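Notebook, November
Bench 2, equipment planning for next year

Started the day with the gripper quotes. Three vendors answered. Dedura came in lowest on the hand itself, but their price leaves out the mounting flange and the cable set, and their lead time is in weeks with no number in front of it. Asked again. Wirnberg quotes the hand, flange and cable as one line item. Cletley sent a catalog page and no price. Leaving Cletley in the table for now with a blank.

What we need on paper before the budget meeting: one parallel-jaw hand, two sets of fingers, one wrist camera, one spare cable. The camera is the open item. Our requirement sheet says "wide enough to see both fingertips at full opening," and that was written before anyone had checked what a wide view costs us. With the camera set behind and above the hand, the gripper body takes up a lot of the lower image, and any stroke longer than what we have pushes the fingertips farther out toward the sides.

Ran the candidate camera pose in the simulator through the afternoon with the household object set, 50 layouts, jaws open, nothing grasped. Lighting left at the dim preset to match the worst corner of the lab. 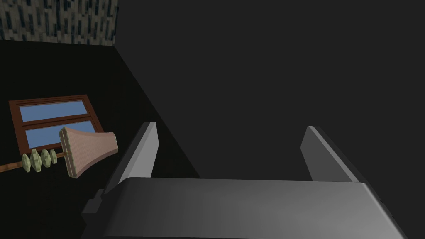 Stroke is the number that drives the rest. Dedura lists two versions of the same hand, and the long-stroke one needs the larger body. A larger body means more of the image lost and more weight at the wrist, and the arm we own is already close to its payload limit with the present tooling. My preference is the short-stroke version with one set of longer fingers. Fingers we can machine in house. Stock for a set is 185 in the supply catalog, cut to length, and the shop has the hours in the first quarter.

Lahlou software license: renewal is per seat. We hold 3 seats and use two. Dropping one frees 300, enough for the finger stock with some left toward the spare cable. Before dropping it, check whether the floating seat is what the overnight batch runs on. If it is, keep it and take the money from consumables.

Wide lens vs. standard lens: no decision yet. The wide one keeps both fingers in view but makes small parts smaller — bad for the connector task, fine for bin work. Want the same 50 layouts rerun with the standard lens and the pose moved back before I put either one on the order form.

To do:
Rerun with standard lens, same seeds.
Get flange drawing from Wirnberg, compare bolt pattern to ours.
Second request to Dedura for cable price and lead time.
Weigh the present tool with the cable attached. The old figure is without.
Blank line for Cletley comes out of the table if there is no price by the time the draft goes up.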